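Clulenmont opens repair hall in old Pillside print works

The town of Clulenmont has opened a public repair hall in the former print works on Pillside, after 2 years of planning and one winter of building delays. Residents can bring broken household goods there and fix them at shared benches, with tools they borrow at the counter.

The hall is open 4 afternoons a week, from 2 p.m. until 6 p.m. Use of a bench is free for the first 90 minutes. After that, visitors pay a small fee, which goes to replacing worn tools and buying glue, screws and thread. Children are welcome with an adult.

In April the town asked households what they throw away most often. It received 2,235 answers. Lamps, kettles and chairs were at the top of the list, and many people wrote that they would have repaired the item if they had a place to do it. Several also said that a new one was cheaper than the bus ride to the nearest repair shop, in Bura.

The ground floor has benches for wood, textiles and small electrical goods. Bicycles are not accepted for the moment — the door on the yard side is too narrow, and the work to make it wider will start only after the summer. The hardware store Suksawat has given a first set of hand tools and will sharpen the blades twice a year.

Not everybody is satisfied. Neighbors on Pillside have complained about parking, and the town has answered by marking 4 short-stay places in front of the building. Noise was also a worry, so power saws must stay off after 5 p.m.
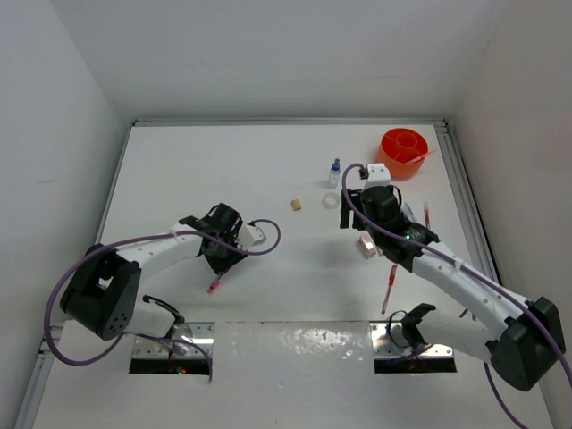 A work table with two robot arms.

Visitors who want to use the sewing machines must reserve one in advance at the town library. All other benches are given in order of arrival. The hall will be closed during the school holidays.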